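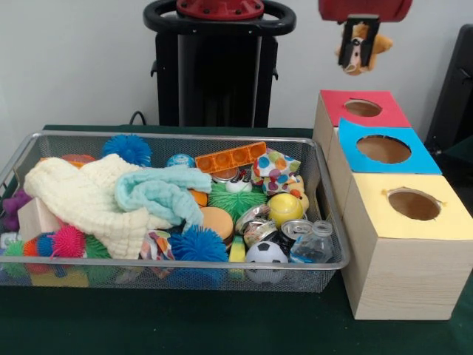
CHAPTER 10
Sorting Work and the People Who Do It

Print this page | E-mail this page

Sorting by hand is among the last jobs in a returns plant to be automated. The items vary in size, stiffness and weight, and they arrive mixed. A worker takes an item from a tray, decides on its class and drops it through the matching opening. The steps overlap, and a trained sorter rarely notices the decision as a separate act.

A robot cell separates them. Picking, classing and placing become distinct operations, and each can fail in its own way. At the Dralden plant in Mokoscombe, one trial shift of 1674 items was logged by operation. Most stoppages fell under picking, where cloth lay over or against hard objects.

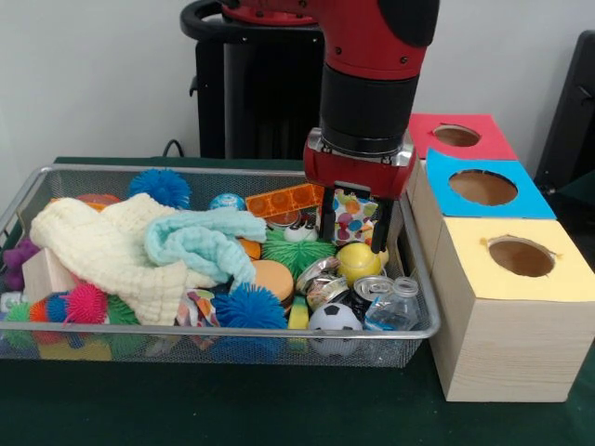
Figure 10.1. Gripper with fingers open over a mixed basket.

The effect on staffing is seldom a plain subtraction. Before the trial, Dralden placed two sorters at each table. Afterward one of them moved to exception handling: clearing failed picks, resetting the cell and correcting wrong classes. The work was lighter on the wrists but harder to pace — long waits, then several faults close together. Break times also had to be set again, as the old schedule assumed a steady flow.
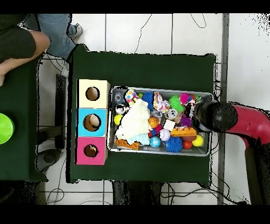 Mohcine Bensaid objected that the new post was graded as machine tending when most of its hours went to judging items the cell could not class. Marwa Slaoui held that the grade should follow the decisions made, whatever the pick count. The dispute is taken up again in Section 10.2.

This chapter treats the division of tasks first, then pace and fatigue, and last the question of job grades. Readers should know the terms "cycle time" and "exception rate" from Chapter 2.

Last updated: May

Contents Previous Next Glossary Index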